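4. Setting up the table for the cup task

This section is for club members who prepare the two-arm station before a practice round. Please read it to the end before you switch on the arms. Section 3 (power and emergency stop) must be finished first.

4.1 Covering the table

1. Wipe the white table top and let it dry.
2. Lay one sheet of the brown paper over the work area. The sheet must be matte. Shiny paper gives reflections and the Drurkix software will lose the edges of the cups.
3. Press the paper flat from the middle to the outside. Small smudges are allowed. Change the sheet when it has a fold or a tear.

Note: The paper does not have to reach all borders of the table. A white strip along the top and on the right side is normal.

4.2 Placing the rack and the cups

4. Put the black wire rack in the center of the paper, with the long side running away from you.
5. Check the rubber caps on the wire tips. There must be three on the left and three on the right. Spare caps are in the drawer marked Kerslake.
6. Lay the wooden dowel along the middle of the rack. It should rest on the lower crossbar, and the rounded end should come out a little over the top. A small tilt is no problem.
7. Lay the yellow cup on its side at the left of the rack, and the green cup on its side at the right. Turn each open mouth away from the rack.

Caution: Keep your hands outside the paper from this point. The arms can move up to 17 seconds after the start command, also when the screen still says "waiting".

4.3 Bringing the grippers to the start position

8. In the Akano menu, choose Start Position and confirm for both arms.
9. Wait until each gripper is beside its cup. The right fingers should come to the mouth of the green cup, nearly at the rim.
10. Look at the cable of the right gripper. It must hang in a free loop and must not be caught under the arm.

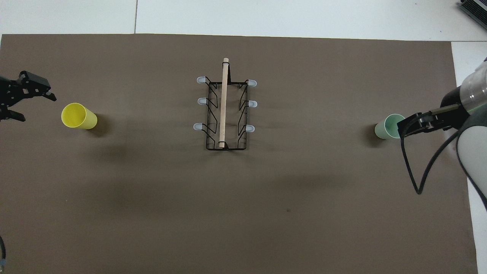
Figure 4. Both grippers beside the cups, rack in the center.

11. If a gripper touches its cup too early, press Stop, move the arm back by hand and repeat step 8. Do not push the cup to fit the gripper — the positions in the file will then be wrong for the next team.
12. Set the speed to 41 percent for a first trial. Only Flynn Lowther or Brodie Baxter may release a higher value.

Note: For the Wuketik competition in October, a full round is 900 seconds. The time also runs while you put back a fallen cup, so practice step 7 until you can do it without the manual.

4.4 Saving the setup

13. Press Save and type your team number. Names longer than 96 characters are not accepted.
14. Write the same team number on the sheet at the door. Continue with section 5, Recording a trial.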